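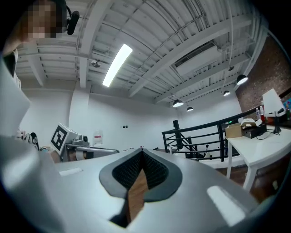 4. Setting Up Your Meal Plan in Flullotum

Before you start, create a profile and enter your daily calorie goal. If you have diabetes or another condition that affects what you eat, use the goal your doctor or dietitian gave you.

1. Open the Plan tab and tap New Week.

2. Choose a start day. The plan runs for seven days from that day.

3. Under Snacks, set the calorie limit per snack. The default is 200. You can change it for one day or for the whole week.

4. Set the carbohydrate limit for each snack. The highest value you can enter here is 28 grams. Larger amounts have to be logged as a meal.

5. Tap Fill Week. Flullotum picks from the 1315 recipes in the Jeltach library and leaves out anything on your Avoid list.

6. Check each day. To swap a recipe, press and hold it, then tap Replace.

7. Tap Save. The shopping list updates within a minute or so.

Note: Nutrition values are for one serving as written. If you change an ingredient — even the brand of yogurt — open the recipe and edit the values by hand.

Note: Recipes you add yourself show up under My Kitchen and are not used by Fill Week unless Include Mine is on.

Caution: The app does not check for allergens in packaged foods. Read the label every time.

Caution: Do not change your medicine or insulin dose based on the totals shown in the plan.

To print the plan, see Section 5.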